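4. Recording your first batch

Okay, arms homed, cameras on, coffee out of reach. I'm going to walk you through this the way Vasanthi Rai walked me through it, with fewer sighs!

1. Open a new session and name it after the task. I use "grocery bagging" plus my initials.

2. Set out the produce and the bags. Move things around between takes, even if you had a layout you loved.

3. Press record, wait for the beep, then start moving. Go slow (slower than that).

4. Park both arms before you press stop.

Note: a fumble is fine if you recover from it. Keep those takes and tag them "recovered". I threw out 26 of mine on day one and I still hear about it.

Caution: keep your hands out of the workspace while the arms are live, and check the cables for slack before every take.

Both arms over the table, with bags and produce out:
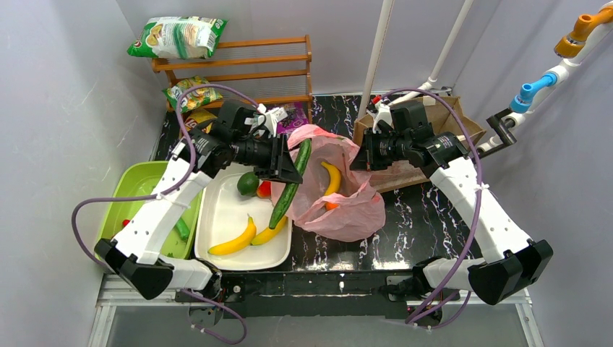
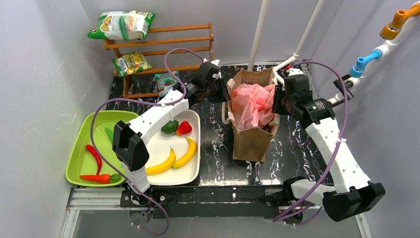

5. Stop at 55 takes and go stretch. Tired driving gives you jerky examples, and the model will happily copy them.

6. Do your tagging the same day. We want 300 clean takes per task before training, so send yours to Senga Forsyth as you finish each batch.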